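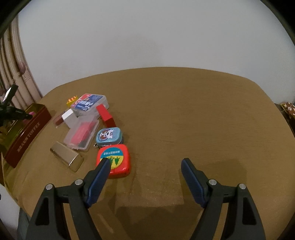
An afternoon with the Orkon build in Gronby

I got off the bus one stop too early, walked the rest of the way in November drizzle, and still rang the wrong bell first. So I was late, and Maja Górecki had already started the kettle a second time. She and Dariusz Wasilewska have been building Orkon at home since spring, and I'd been pestering them for an invitation for most of that time.

If you missed my earlier posts: Orkon is going to be a two-armed tabletop robot that tidies small stuff into containers. Going to be! The arms are still a pile of brackets in the hallway. What they do have is a pair of hand-held grippers, the same fingers the robot will wear, and they use those to record themselves doing the job by hand.

The grippers

I had pictured something flimsy and I was wrong. The finger assemblies are black, with linked arms that swing on metal pins, and each finger has a blue pad on the inside. Maja is on version 4 of the linkage. The first one wobbled so badly it couldn't hold a pencil, and the second cracked the night before they wanted to show it to friends (they ended up showing the friends the crack). One gripper weighs 435 grams on the kitchen scale, which sounds like nothing until you've held it out in front of you for ten minutes.

The pads took the longest, Dariusz told me. He tried bicycle inner tube, then a cut-up dish glove, then a sheet of something he got from Ryszard Pawlak and has never managed to find in a shop since. He's down to his last piece and guards it.

Filling the tin

The job for the day was the toffee tin. Dump little boxes and blocks on the table, pick one up, set it down in the tin, repeat, then tip it all out and start over. Most of the things come out of Maja's drawers, and I like that a lot better than a set of identical test cubes. There's a small red case that looks like a tape measure, a couple of clear plastic boxes, plain blocks in several colors.

I got a turn, of course I did. My brain kept wanting to use its own fingers. The blocks were easy. Rounded corners were not, and I chased one case halfway across the table before Maja told me to come at it from straight overhead and quit poking. She makes it look like eating with chopsticks.

The shiny inside of the tin is a pain for the software. It mirrors whatever you put in there, so the camera gets an orange-red smear on the gold next to the real orange-red thing. Dariusz wanted to line it with felt. Maja says a robot that can't cope with a toffee tin isn't welcome in her house, and the tin stays as it is.
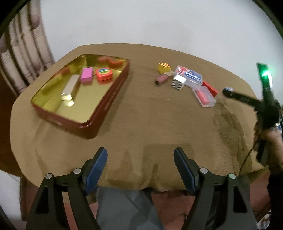
What they do with it afterward

They had 54 good runs saved by the time I left, and a folder of bad ones they're keeping too. Dariusz trims the dead time off both ends and checks that the two grippers line up in time. He showed me his notes file, which is up to 2302 lines and has more swearing in it than code.

Next up is the first arm. Lucyna Makowska has offered them space in the shared workshop on the other side of town, with a proper drill press, and they plan to move the brackets over before Christmas. I've been promised another turn when there's a motor involved.

If you go, bring cake, and get off at the second stop after the bridge.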